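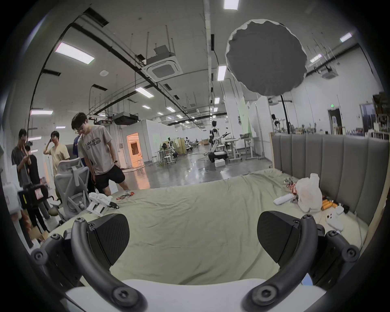
Cúc Cao asks whether the pads should be compared on the bench first or taken straight to a soft surface, and says her own results on the bench told her very little about how the same pads behaved on fabric. Do the bench run first, but keep it short. Most of the useful differences show up on cloth, so most of this section is spent there.

Thursday, November 1, 2018
By Trí Lại

Section 4. Comparing Finger Pads on the Hand-Held Gripper

4.1 What this section covers

This section explains how to compare two sets of finger pads on the Jiltora hand-held gripper before you fit either set to an arm. It assumes you have finished Section 3 and that the camera preview opens without an error. If the preview is black or frozen, go back to Section 3 and fix that first.

The procedure uses the standard textured pads and the smooth Zorkinwood pads. You can use the same steps for any other pads that fit the finger mounts.

You will need:

- the hand-held gripper with its camera fitted
- both sets of pads
- the pad driver from the accessory pouch
- a bed, a padded mat or a folded blanket, with a plain sheet over it
- a mix of objects to pick up (see 4.3)
- a computer with Radebe installed
- a second person to write down results

Note: You can do the comparison alone, but it takes much longer and the notes tend to suffer. If you must work alone, speak the result of each grasp out loud and turn on audio in Radebe under Recording Options.

4.2 Checking the gripper

1. Unplug the gripper. Open the fingers all the way by hand. They should move together and stop at the same time.

2. Look at each screw cap on the finger joints. The caps should be flush. Press in any that have lifted.

3. Hold the base still and try to rock each finger from side to side. A little play is normal. If one finger rocks clearly more than the other, tighten the joint screw under the cap and try again.

4. Wipe both pads with a dry cloth. Do not use alcohol on the textured pads.

5. Close the fingers slowly. The pads should meet flat along their whole length. If they touch at the tips first, loosen the pad screws, close the fingers, let the pads settle against each other, and tighten the screws with the fingers still closed.

6. Plug the gripper in and open the preview. With the fingers fully open, both pads should be visible and the surface between them should be clear. In the picture at the head of this section, the black pads stand on either side of a green sheet and the fingers come up from the bottom of the view. Yours should look close to this.

Caution: Keep your free hand away from the fingers while the gripper is plugged in. The trigger has very little travel and it is easy to squeeze it while reaching for something else.

4.3 Laying out the objects

Choose objects that differ in stiffness and in how they slide. One type of object is not enough to choose a pad by. A good set has something round that can roll, something flat, something in a thin wrapper, and something with no fixed shape, such as a crumpled plastic bag.

1. Spread the sheet over the bed or mat. Do not pull it tight. Wrinkles are part of the test, and a tight sheet gives results much like a bench.

2. Put the objects down in loose groups. Leave enough space between groups for the open fingers.

3. Leave some of the small packets touching each other. A pad that does well on a single packet may pick up two when they overlap.

4. Lay round objects on their sides.

5. Take a still from the preview. You will use it to put things back between runs.

Note: Light-colored plastic on a light sheet can be hard to see in the preview. Move to a darker sheet if you keep losing the edge of an object. Do not raise the exposure to make up for it, or the pads will wash out and you will not be able to judge contact.

Caution: If your set includes batteries, do not squeeze them across the ends with a metal-tipped finger, and do not use any that are dented or leaking.

4.4 Bench run

Keep this part brief. It only shows that each pad is fitted correctly.

1. Fit the first set of pads.

2. In Radebe, start a new session and name it after the pads, followed by the word bench.

3. Pick up each type of object once from a bare table, lift it clear, and set it down.

4. Stop the session. Change the pads and do the same again.

If an object slips out with both sets, the fingers are probably not meeting flat. Repeat step 5 of 4.2. If it slips with one set only, write it down and carry on.

4.5 Soft surface run

1. Start a new session. Name it after the pads, followed by the word soft.

2. Hold the gripper with the base level and the fingers pointing away from you. Bring it in at the angle the arm will use later. If you do not know that angle yet, come in low from the front.

3. Stop with the open pads on either side of the object, just above the sheet. Wait for a moment before closing. The pause makes it much easier to find the start of each grasp in the recording.

4. Squeeze the trigger at an even speed. Stop as soon as the object is held. Do not keep squeezing to make a bad grasp work.

5. Lift straight up, hold, and set the object down where it was.

6. Have the second person mark the result as held, slipped, missed or cloth. Use cloth whenever the pads take hold of the sheet, even if the object came up too.

7. Do 12 grasps on each type of object. Use the still from 4.3 to reset the layout when things have drifted.

8. Stop the session, change the pads, and repeat from step 1.

Note: Change over to the second person for the second half of each set, so that both people have used both pads. Hands differ a great deal. In our September runs Cúc and I disagreed about the smooth pads all morning, and the recordings showed that she was closing on the objects much lower down than I was.

Note: People often gather around the bed during a run. That is fine for the recording, but ask them not to lean on the mattress. It shifts the objects.

4.6 Reading the results

Open both soft sessions in Radebe and choose Compare. The sessions appear side by side with the marks underneath.

Look at cloth first. A pad that grabs the sheet often will cause trouble on an arm, which cannot feel the pull the way your hand does. In our runs the textured pads took hold of the sheet more often than the smooth ones, mostly on flat objects.

Next look at slipped. Check whether the slips fall on one type of object or are spread out. Slips on round objects usually mean the pads closed above the middle. Slips on wrapped objects are more often down to the pad surface, and changing your approach will not help much.

Missed is mainly a measure of the person holding the gripper. Do not choose a pad on that count.

If the two sets come out close, prefer the textured pads for plastic film and bags, and the smooth pads for anything that sits low in the cloth. You can mix them, with one pad of each kind, but the object will tend to turn in the grip and the Nendico arm has no way to correct for it. We have stopped doing it.

4.7 Problems

The preview shows only one pad.
The camera bracket has turned. Loosen it, open the fingers fully, center the view between them and tighten it again.

Radebe shows error 2253 when a session starts.
The previous session was not closed. Choose Recover, give the old session a name, and start again. The recording is kept.

The fingers open slowly after a long run.
Lint from the sheet collects in the joints. Unplug the gripper, lift the screw caps and brush the joints out. Do not oil them.

The marks do not line up with the recording.
The clocks on the two devices are apart. Clap the fingers together once at the start of the next session and use the Align tool on that point. Sessions already recorded can be aligned by hand on the first grasp.

A pad has started to lift at one corner.
Replace it. Glue under the corner makes the pad stiff at that spot and the results will no longer match your earlier sessions.

4.8 Before you move to an arm

1. Write the chosen pad set on the label inside the case lid.

2. Export both soft sessions, including the one for the pads you did not choose. Section 5 asks for both.

3. Unplug the gripper and leave the fingers half open. Storing it closed flattens the pads.

4. Put the unused pads back in their sleeve with the contact faces apart.

Continue with Section 5, Fitting the Gripper to the Nendico Arm.

We use cookies to remember your language and the last section you opened. By continuing to read you accept this. Change cookie settings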